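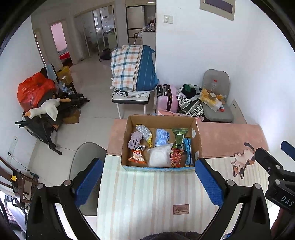 Snack box, October, afternoon session

Goal for today: find an order for packing the mixed snack box that a new person can follow without standing there for ages turning packets around. Siebe and I have been stuck on this since the Emmont parcels, where everything was a neat carton and stacked like bricks. Soft bags are a completely different game, and a much more fun one!

Box is the open-top cartoon one, 411 mm on the long side by my tape (inside, flaps up). Target weight is 900 g packed, and I set the kitchen scale up on the windowsill to keep it away from elbows.

What we tried

We got through 7 layouts before the coffee ran out. The first ones all had the same fault. I kept putting the flat packets down as a floor and the puffy things on top, and the lid bulged every time. Siebe said to treat the big white bag as the floor, or at least as the thing everything else leans on, and that changed the whole afternoon.

The one we both like best goes:

1. White bag in first, near the middle, pushed down with a flat hand so it spreads.
2. Narrow blue packet along the right wall, lengthwise. It fits there so nicely I laughed out loud.
3. Shiny wrapped bundle at the upper left, on a slant. Straight also works but wastes the corner.
4. Purple soft thing against the left wall. It squashes to fit whatever is left, so don't fuss over it.
5. Orange panda-type packet in the near left corner, face up.
6. Light blue pack at the back, dark green bag at the back right with its crimped end free, red packet in front of the green one.

Step 6 is really three steps and Ruth will want it split up for the sheet. Fine, will do.

Gap from the top of the highest item to the lid line: 38 mm on the best run. That is plenty for a greeting card and a sheet of tissue. On the worst run there was no gap to measure and the flaps stood up like ears.

Crushing

Checked the chip-type bags by feel after each run. The green one does best standing against something, with air still in it. If it goes under the red packet the seam gets a hard crease, and I don't trust a creased seam in the mail. The shiny bundle can take anything. Sem suggested turning its tied end toward the middle so it doesn't poke at the cardboard, and I copied that straight away.

One for Ruben: his idea of rolling the purple one tighter does save room, but it springs open again in the time it takes to fetch the tape. Maybe a paper band? I have a roll left over from the Meijer order.
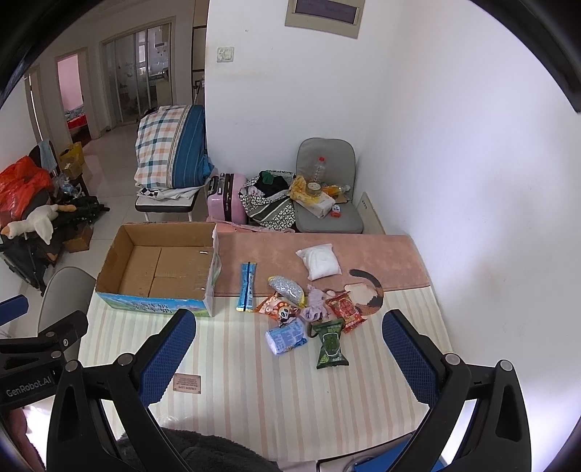

Unpacking matters as much as packing, and I had been ignoring it. If the person opening the box has to dig, the layout is wrong, however tidy it looked going in. I want the plush to be the first thing they can lift out, with the heavy white bag last. Spread out on the tablecloth the same things take up an astonishing amount of room. The white bag had ended up back on the pink runner, the lavender plush was in the thick of the pile, and the long blue packet was lying next to the empty box, where I'd like it to be for every start – it's the one I always reach across for. So the sheet needs a "before you begin" sketch as well as a packing sketch.

Also, the striped cloth is great for this. The stripes give you a line to square the box against. Stijn wants to swap it for a plain mat and I will argue!

Table notes

Keep the runner at the back for items waiting their turn. The cat cutout stays on the right, and please don't pack it. Bottles and other bits go on the gray chair behind and stay there until the box is closed.

To do

Split step 6 for Ruth.
Try the paper band on the purple one.
Weigh the whole lot again on the Zidgate scale. The kitchen one drifted a little between runs and I'd like two readings that agree before I write down a final weight.
Ask Stijn if the Kilico boxes have the same flaps. If they are shorter, the gap at the top is a different number and we measure again.
Left-handed version? Sem packs left-handed and found the right wall awkward. Mirror the layout and see if he gets quicker.

Siebe took the tape measure home again.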